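Proyecto Sedum, informe de avance, 2/10/23
Para: Solange Gosselin

El borrador de buenas prácticas para grabar tareas de estantería ya tiene 20 páginas, 4 de ellas de definiciones. Embla Hellström opina que sobran tres. Coredex pide una más.

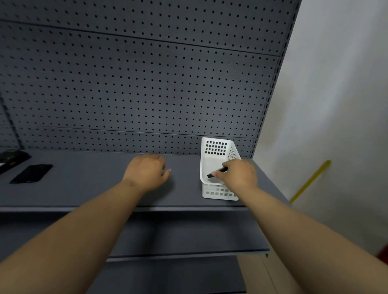

La regla de manos despejadas (sin mangas largas) se aprobó sin debate, cosa que no ocurría desde marzo. Seguimos discutiendo qué es «soltar» un objeto; la versión vigente admite hasta 200 palabras de comentario y las está usando todas.

Pendiente: el anexo de seguridad y la firma de Brilto.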